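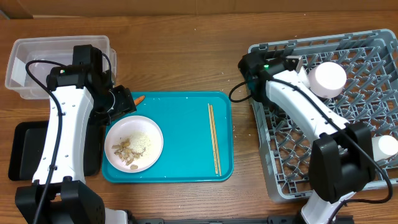 **After lunch: the tray table at the Sakik canteen**

In October our canteen kitchen started to practice with two arms from Druveo on the work that comes after the meal. The people who eat at Sakik bring back their trays, and somebody must scrape the plates, take off the leftovers and put the dishes in the rack. For years this was done by the person on the late shift, standing, with wet gloves, until 4 in the afternoon. I worked this shift myself for two winters, so I look at these pictures with some feeling.

The practice table is kept simple. We use rice, carrots and peanut shells, which give the same kinds of trouble as real leftovers but do not smell. Chopsticks are on the list too, because many of our guests use them and they are thin to pick up.

Rice is what we talk about most. A person wipes a tray with one move of the hand and does not think about it. For the arms, the last grains are a separate job, and at present they are still our job.

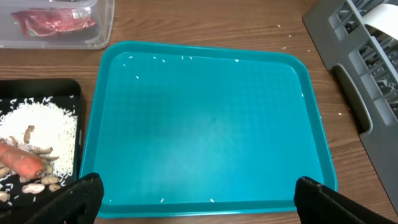 We agreed in the kitchen that a tray with grains on it goes back to a person with a cloth. It takes a few seconds and it does not hurt the back. What hurt the back was the bending over the scraping bin, and this is the part we hope to give away first. My colleagues were afraid in the beginning that hours would be cut. The hours stayed the same, but two of them each day are now used for preparing vegetables, and this is work that people ask for.

There are also smaller changes. The table must be set in the same way each morning, so we became more orderly than before -- not everybody likes it. The radio is still on.

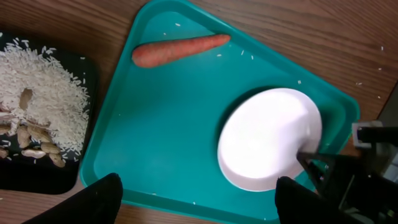

*Carrot and bowl on the teal tray, with the rice and the peanuts waiting beside it.*

Bowls were a question for us, because at Sakik we stack them by habit and the new routine wants them one by one. The older staff explained to the technicians from Druveo how a full tray really comes back from the dining room, with everything pushed to one side. I think it was the first time that someone wrote down what the late shift knows.

The rack is the end of the line. From there a person still carries it to the washing machine, checks the cups and decides what must be washed again. I do not expect this to change soon, and I would not like it to.
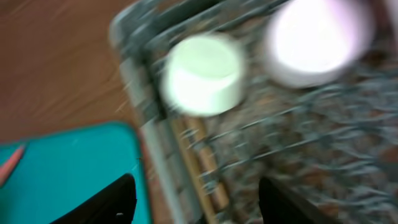
*Over the rack, with two white pieces in it and the gripper open.*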